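Ellwood Hall > Users' Group > Minutes > April

Search minutes and notices Go

2 comments 0 shares

Users' Group – minutes, April meeting

Started 7.10pm, small room, heating off again.

Present: Yvonne Oakley (chair), Imogen Oakley (notes), plus art class, toddler morning, repair evening, Pedetti. Choir sent apologies.

Last minutes: agreed, except the choir's cupboard is the left one and not the right. Imogen to correct.

1. Floor

Main item, took most of the hour. Sticky patches by the stage end, repair evening say they had the same trouble in the winter. Toddler morning think it is squash. Art class think it is the old polish coming up. Long discussion. Pedetti quoted £3,271 for a full sand and seal, which the chair thought steep for what it is. Pedetti said price includes moving the stage blocks and putting them back.

Asked if half could be done. Pedetti – possible but there'd be a line where the two finishes meet. Left until the May meeting. Chair to get a second price, Pedetti fine with that.

In the meantime everybody to mop after their own session, plain warm water only. No spray polish please, it makes the stage end like ice.

2. Bottles and rubbish

Small plastic bottles being left on the floor and on window sills after sessions. All sorts, half of them not empty. Agreed: whoever has the room last goes round and picks up, lids off, empty down the sink, bottle in the recycling. Not in the black bin. The black bin went out contaminated and we were charged for it.

Art class asked whether paint water bottles count. Yes if rinsed out, no if they have still got paint in.

Repair evening to try a second recycling bin by the side door. Onico do a lidded one, price to be found. Imogen thought there might be one behind the boiler allready.

3. Cables

Extension leads. Three still need a new plug. Anything trailing across the walkway to be taped or moved, toddler morning very firm on this and quite right. Leads to go back on the hooks and not in the drawer. Drawer no longer shuts.

4. Bookings

Pendeo is the new booking page, old one goes off at the end of the month. Chair has moved all regular slots over. Please check yours. Choir's came through as 6am insted of 6pm, now fixed.

Repair evening want an extra half hour for clearing up. No objection so long as the art class can still get in to lay out tables. Those two to sort it out between them.

Key code changes on Sunday. Ask Yvonne, don't put it in the group email.

5. Money

£172 in the tea tin, banked. Spend on mugs put off. Agreed new mop heads and a proper long-handled dustpan out of this, up to thirty pounds. Toddler morning to buy, receipt to Imogen.

6. Any other business

– Lost property: a child's wellington, one glove, a casserole lid. Goes to the charity shop if not claimed by next meeting.
– Window by the kitchen still won't latch. Chair to have a look with a screwdriver.
– Art class asked for the big table back. Choir have it, wait for choir.
– Side door to be kept shut when heating is on. When it is on.

Actions
Yvonne – second floor price, window, key code
Imogen – correct last minutes, look behind boiler
Repair evening – bin price, plugs
Toddler morning – mop heads, dustpan
All – mop, bottles, check Pendeo

Closed 8.25pm. Next meeting May, same room, bring a jumper. 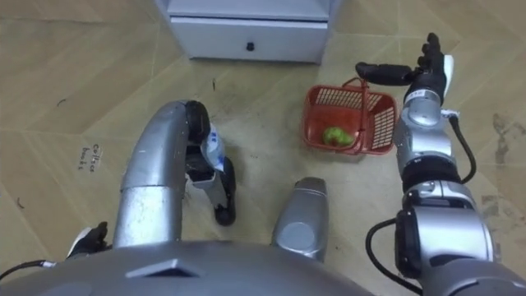
Item 2 – small plastic bottle, blue and white label.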